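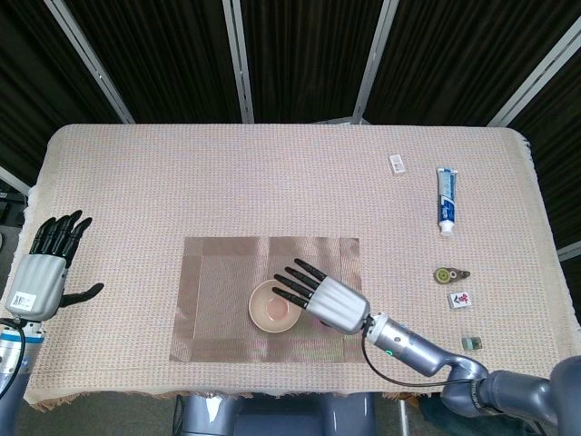 Monday night, kitchen table

So I've spent most of the evening on the question Unai Sarmiento threw at me over lunch: would I let a machine clear up my house yet? He says yes, tomorrow, take his keys. I say it can start with the table and we'll see how we feel after that.

A bowl on a placemat, fine. Round thing, sits still, there's room to get your fingers at it. What gets me is the little stuff off to the side, the toothpaste and the mahjong tile and that small see-through cube. That's my whole house! Every flat surface I own ends up like that, and I don't even think about it, I just sweep it all up in one hand while I'm on the phone. Four black fingers and a thumb have to work out each one fresh. And a tablecloth with a fringe (my grandmother had one, I pulled a full gravy boat off it when I was 9).

Unai thinks the Wenier people will have something doing dishes in 2 years. He also thought the Lurnero mop thing was going to change my life, and it spent March stuck under the radiator.

I'd pay almost 1000 dollars for one that only put things back where they live. Just that, no cooking. But then somebody has to tell it where the toothpaste lives, and in this house that's a fight.

Laundry still in the dryer. Going to go fold it myself, ugh.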